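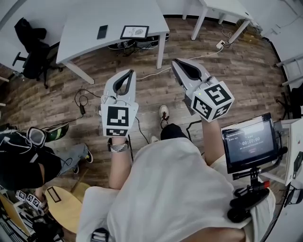
Plank floor creaks by the door, fix without pulling it up?

Ayodele Oyewole
Rented unit, floor was down when we moved in. One spot creaks every time, worse in January. Landlord quoted 681 to redo that corner, no way. Anything I can try first?

Maysoun Chidiac
Dry air, prolly. Boards shrink, edges rub. Work powdered graphite into the seams with a soft brush, walk on it, wipe up.

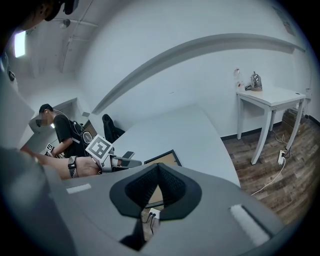
Did mine in 21 minutes and its been quiet since. Don't use oil, it stains.

Ogbonna52
baby powder works too. or a rug lol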